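Wanda Śliwiński
19 August 2019

1/ Notes on surface drainage for small paved areas, as a few of you asked after the Jilcombe job. Figures are from my own site book.

2/ Fall comes first. I set 1 in 60 across the width for block paving and 1 in 80 for smooth slabs. Check it with a long level before the bedding sand goes down.

3/ The Jilcombe yard is 173 square metres. At 50 mm of rain in an hour that is 8.65 cubic metres of water, so one gully at the low corner was never going to cope.

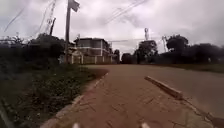
4/ Jointing sand matters more than most specs admit. Kiln-dried, brushed in twice, topped up after the first winter. On a wide run of interlocking brick like this one, the seams are a small share of the surface, and once they fill with dirt very little gets through them. Design for full run-off.

5/ Channel drains: Warnbridge quoted 2,088 for the lot, Grulano came in higher with a longer lead time. We went with Warnbridge - the gratings lift without a special key.

6/ Silt traps next. Empty them in May, before the summer storms.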